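Thu 16 May

The guest bathroom at the house in Trivholm has been closed for repair for two weeks. This post records the state of the work and the matters still to be decided.

The original quotation from Niskanen covered the supply line, the shutoff valve and the sealing of the floor joint. Omid Ebrahimi reviewed it on behalf of the household and asked that the labor be listed on its own line. The revised total was $529, and it was accepted the same day. A competing offer from Norum arrived after the deadline and was not considered.
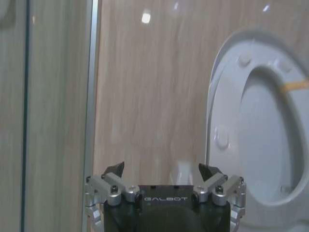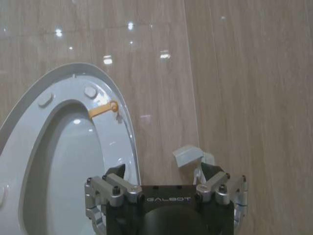
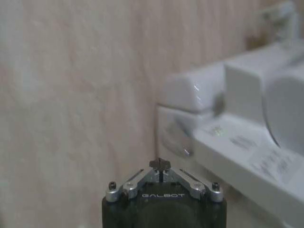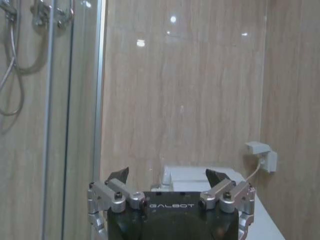
The water bill remains under dispute. The utility in Pultero has billed the property at the higher rate for five months, although the meter was replaced in that period. A written complaint has been filed, together with copies of the two most recent readings. Until a reply is received, payment will be made at the former rate.

Readers who own older houses are advised to ask for the age of the shutoff valve before signing any purchase agreement. The seller of this property could not provide it, and the inspection report left the field blank. The household has since begun a written register of all pipes, valves and fittings, with dates of installation where these are known. Entries for the kitchen are complete. The basement will be entered next, once the shelving has been moved away from the north wall.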